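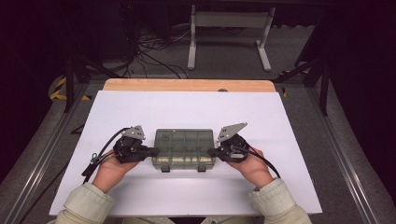
Divided box with tinted lid, closed

Subject: Re: [beansavers] Sirnetti pods still green, frost is coming
From: Geeta Goel

Dear Ewan, dear all,

Thank you for the message. I was away from the computer and I see that only Dinesh has answered you until now, so I will write what I know from my own garden. Please excuse if it is long.

On 6 October 2022 Ewan Sheehan wrote:

> Hi folks,
>
> First season with Sirnetti here and I think I sowed it too late. The
> lower pods are yellow and leathery but everything above my waist is
> green and the weather service says frost this week. I don't want to
> lose the lot. Do I pull whole plants and hang them, or pick the pods
> and dry them indoors? And will the seed from half-ripe pods be any
> good for the swap in December? I had promised 300 seeds to Rochelle.
>
> Also, they are growing right next to my Talico. Should I worry?
>
> Ewan

I will answer in the order of your questions.

Whole plants or pods. I have done both. If you have a dry shed with moving air, cut the plant at the ground and hang it with the head down. The beans continue to take something from the stem for some days and the pods which are yellow now will finish well. If your shed is damp like mine, it is better to pick the pods. Two years ago I hung everything and I got gray mold in the middle of each bundle, where I did not look. Now I pick only the pods that have lost their shine and I lay them in one layer on old bed sheets in the spare room, and I turn them each evening.

The green pods. A pod that is still flat will not give you seed, so please eat it or put it on the compost. A pod that is fat, where you can feel the beans loose when you press it, is worth keeping even if it is green. Open one and look at the seed. If the seed has its full size and the color has started to come, then leave the others closed and dry them slowly in the shell. Do not use the oven. I know one person on this list who did it at the lowest setting and then wrote to us in spring to ask why nothing came up.

How dry is dry. Many books say 13 percent moisture, but at home I do not measure. I bite. If my tooth leaves a mark, the bean goes back on the sheet. If it is like biting a small stone, it can be stored. With Sirnetti this takes longer than with the small black types. I would wait four weeks after they look ready.

For the swap. Please do not send Rochelle seed that you have not tested. Take some from the late pods, fold them in a wet paper towel, keep them warm and look after one week. I used to test ten seeds, but Rhys Hollis convinced me that this says very little, and when I have plenty I now test 100. If the late pods are weak, keep them in a separate packet and write "late pods" on it. She can then decide herself, and she will not be angry. Last winter I gave her less than I promised and she sent me Waaka in return all the same.

Talico next to Sirnetti. Both are common beans, so they mostly pollinate themselves and I would not lose sleep. In my garden they grew one row apart for three summers and I found one strange plant, with purple on the pod, in the third summer. Take your seed from the middle of the row and eat the ends. If you had runner beans, my answer would be very different, since these cross with each other across the whole village.

One question from my side. Does anybody still have the old Miltico, the climbing one with the brown eye? Mine was eaten by weevils before I could freeze it. What I have now under this name is a bush bean and it can not be the same. I can offer Talico or a few Sirnetti in exchange, and I pay the postage.

I wish you a late frost, Ewan.

Kind regards,
Geeta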